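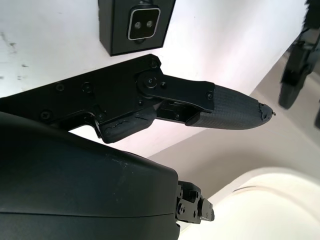
Manberg work table: review

By Didier Barbier
November 15, 2018

I bought the Manberg in October to replace an old kitchen table that had started to lean. It cost £200 from Skerkitz, with delivery included. I looked at the Drutance as well, but it only comes with a dark top and I wanted a light one.

Assembly

The box is heavy and you will want a second person to get it upstairs. The legs bolt on from underneath with the key supplied. The instructions are drawings only, and the one for the cross rail is printed too small to be much use. I put the rail on back to front and had to undo it. Putting it all together took the evening.

There are adjustable feet on all the legs. My floor slopes towards the window, and the feet had enough travel to deal with it.
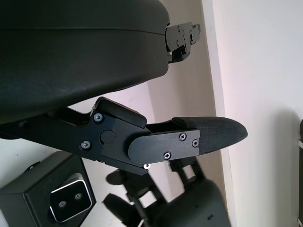
Once the bolts had been tightened a second time, the wobble I noticed on the first day went away. It still moves a little if you lean hard on one end. For writing, parcels and a sewing machine it is steady enough.

The top

It is white, smooth and matt, so a lamp doesn't glare off it. Tea wipes off with a damp cloth. Ballpoint took more work and left a faint line near the front, and a blue felt pen mark is still there. I now use a mat for anything inky. 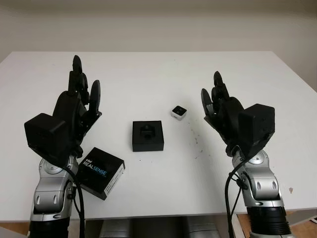
The white top, with a plain off-white wall behind.

The edges are straight and fairly sharp. Resting my forearms on the front one gets uncomfortable after a couple of hours, and a slight rounding would have helped. There is no drawer. Skerkitz sells the Mallet drawer unit to go underneath, but it takes up too much knee room for me.

Verdict

A decent plain table for the money, let down by the instructions and the front edge. The guarantee is 5 years on the legs and 3 on the top. I would buy it again at this price, though I'd try the Mallet in a shop first if you need storage.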